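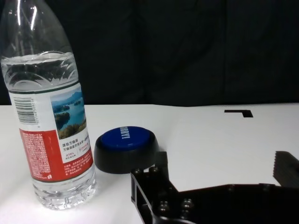 I drank more water in the past two weeks than I did in all of last November, and I owe it to a hill. Well, a hill and a very long walk between two towns I had never bothered to visit, even though I've lived an hour from both of them for most of my adult life.

The walk goes from Omden to Custness, mostly along the old rail bed, and I did it over 2 days with a backpack that was much too heavy (I packed a hardcover book. Why did I pack a hardcover book?). My sister-in-law lent me her good rain jacket and it didn't rain once, so I carried that the whole way too.

The first day is flat and kind of dull until you get past the feed mill, and then it opens up into these big wet meadows with red-winged blackbirds yelling at you from every fence post. I loved that part! I ate my sandwich there at ten in the morning, which meant I had nothing left for lunch except trail mix and a squashed banana. There's a bench a little farther on that would have been a much nicer place to stop, so if you go, hold out for the bench.

Then comes Mulligan, which is the hill. The locals I talked to call it Mulligan Mountain with a straight face. It doesn't look like much from the bottom. The path goes up in switchbacks through the woods, and every time you think you're at the top there's another bit, and the last bit is steps. A sign at the trailhead says 110 steps and I believe it. I stopped twice and pretended to be looking at moss.

I stayed the night in Grurwood, in a room over a bakery. I can't recommend this enough, except that the ovens start up at some terrible hour and by four I was lying there wide awake smelling cinnamon. I bought two rolls on my way out and ate both of them before I reached the end of the street.

Day two was easier on the legs and harder on the feet. I got a blister on my left heel, same place as always, and I had left the tape in my other bag. A woman walking a very elderly beagle gave me a bandage out of her coat pocket and wouldn't hear of me paying her back with trail mix. The last few miles follow the creek down into Custness, where there's a diner next to the bus stop. I had the pierogi. The bus home was late and I fell asleep on it anyway.

It's May 2021 and I haven't really been anywhere in a long time, so maybe I'm easy to please right now. But I've already started looking at the northern section, which is longer and has a ferry in it. I need new socks first, and a smaller book. If anyone has done that stretch and knows whether the campground by the ferry landing is open yet, please leave me a comment, as their phone just rings and rings.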